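Bac sale, table à débarrasser : que peut-on laisser à une machine ?

Fiche pratique, page relue le 30 juillet 2021

La question revient souvent dans le courrier de Kelness : une machine peut-elle déjà laver un récipient ou ranger un plan de travail ? Pour le sol, oui, depuis longtemps. Pour le reste, il faut encore les mains, et voici comment s'y prendre en attendant.

Les récipients en plastique tachés

Un contenant translucide avec une coulure brune ou jaunâtre à l'intérieur est un mauvais client pour un robot. Les capteurs distinguent mal la paroi du fond, et la pince doit serrer assez pour tenir sans déformer. 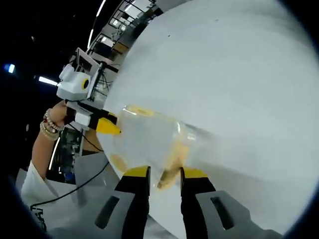

À la main, comptez une cuillère à soupe de bicarbonate, de l'eau tiède jusqu'au-dessus de la trace, une nuit de repos. Frottez ensuite avec une brosse à bouteille souple. Pas de paille de fer : elle raye et la tache suivante s'accroche dans les rayures. Si le contenant a servi à de la colle ou à du vernis, ne le remettez jamais en cuisine.

Ayman Samir, qui entretient l'atelier Jidard, a testé un bras de table à deux doigts sur des contenants de ce genre. Sur 291 essais de prise, 175 ont réussi. Le lavage lui-même n'a pas été tenté.

Débarrasser une table

Prendre un objet posé seul, bien dégagé, est à la portée des machines actuelles. Les difficultés commencent avec les bacs transparents, les câbles qui traînent et les plantes, dont les feuilles bougent au moindre contact. 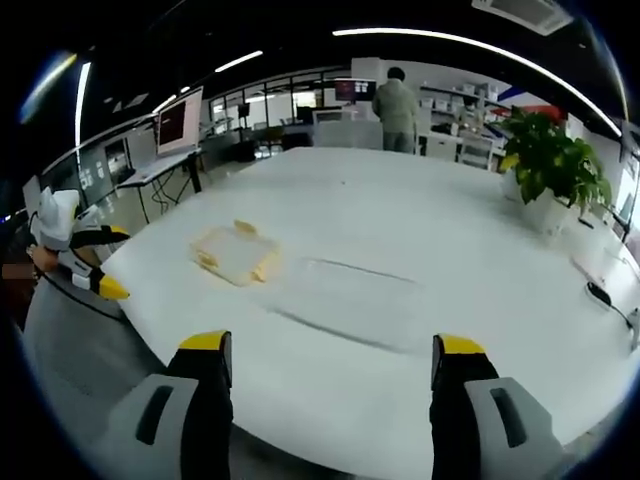
Que ce soit vous ou un appareil qui range, l'ordre reste le même. Les fils d'abord, enroulés ou passés derrière le plateau. Puis les objets légers, regroupés dans un seul bac. Les pots en dernier, soulevés par le dessous. Essuyez avec une microfibre à peine humide, du fond vers vous, et séchez les joints du plateau.

Faut-il acheter ?

Le bras essayé chez Jidard coûte 3,000 euros sans la pince. Pour un foyer, je ne le conseille pas. En atelier, pour déplacer toute la journée la même pièce au même endroit, cela se discute.

Prochaine fiche : détartrer une bouilloire.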